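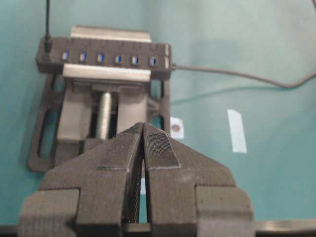
Mei Holloway
Fiction Editor

The Hub

Erix had left the desk to her along with everything on it, and for most of February she did not touch it. She paid the rent on the workshop, which was 90 a week, and drove home again without going past the door of the back room.

When she did go in, it was because the landlord wanted the power turned off. She found the teal table, the stand he had printed the winter before, and the black USB hub fixed across the top of it between two plates of aluminum. Six blue ports faced the chair. Nothing was plugged into them.

She sat down. On the table by the foot of the stand was a little square of white paper with a brown dot in the middle. She thought it was coffee at first, but the dot was too round for that. She did not pick it up.

Her brother had talked about the stand on the phone. He had made 14 of them, he said, and the first 13 had cracked or leaned or come off the printer with a foot missing. She had been cooking at the time and had said "mm-hm" in the places where he stopped for breath. He told her the cutouts saved plastic. He told her why the metal cylinder had to go in the bottom, between the two gray blocks, and she had forgotten the reason before she hung up.

Now she would have liked to know.

She called Takagi, who had shared the workshop with him before moving to Drerden.

"Is the hub still there?" Takagi asked.

"It's here."

"Where does the gray cable go?"

She followed it with her finger. It came out of the right end and sagged a little over the table. She got down on her knees and found where it went behind the cabinet, through a hole in the wall, and into the closet where he kept the paint. There was an old computer on the floor in there. It was running. The fan made a small dry sound.

"It's on," she said.

"Then it's been on since November," Takagi said. "He never shut it down. He said it took him 76 tries to get it to start right."

"What does it do?"

"I don't know. He had 3000 files on there and he wouldn't let me clean it up. Ask me about the stand. I know about the stand."

So she went back to the chair and asked him. He explained the tall slot on the left side, and the blocks, and the cylinder. It took him a while – he was at work and people kept coming in. She wrote it down on the back of the landlord's letter.

When they had finished she called the landlord and told him she would keep the room through spring. He asked what for. She said there was a computer on, and she had to find out how he turned it off.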